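# Looking After Knitwear Between Seasons

A sweater that spends four months folded on a shelf will usually come out in worse shape than one worn every week. The damage is slow and mechanical. Fibers under load creep, folds set into creases, and surface fuzz mats down wherever two layers press together. Mio Iwasaki, who mends knits in Gustatlow, sees most of her work arrive in August, when people start checking what they put away in spring.

Her first test is the fold. A dense knit should bend in a wide curve and recover within a minute of being released. If a ridge remains, the piece was stored too tightly. Loosely gathered fabric recovers better than fabric pressed flat under a stack, and Iwasaki limits her own stacks to four pieces, heaviest at the bottom.
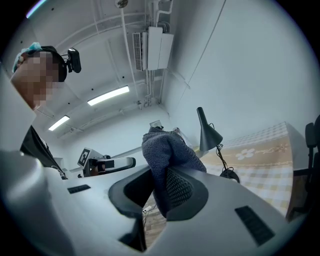

*Page last changed: June 18, 2022*

A dark blue-gray knit with a slightly fuzzy surface, bunched into a soft mound, will droop under its own weight wherever it lacks support. Over an afternoon this does no harm. Over a season, the hanging part lengthens and the stitches above it open up. The same effect explains why knitwear should not go on hangers, padded or otherwise.

Washing comes before storage. Iwasaki uses cool water and a short soak of 13 minutes, then presses the water out between towels. Wringing is avoided – it twists the columns of stitches out of line, and they rarely return fully. The piece is dried flat and turned once.

Genji Sugawara, a knitter from Vudwood, takes a stricter view of sorting. He separates by weight before color, with anything over some 200 grams going to the lower shelf. Fuzzy surfaces are kept apart from smooth ones, as loose fibers migrate and form pills on the neighboring piece. Existing pills are cut off with a comb or small blade, working in one direction on a flat surface. Pulling them by hand draws out more fiber and thins the fabric.

For containers, both prefer cotton bags with a drawstring, filled to no more than two thirds. Iwasaki writes the washing date on a paper tag and ties it to the string.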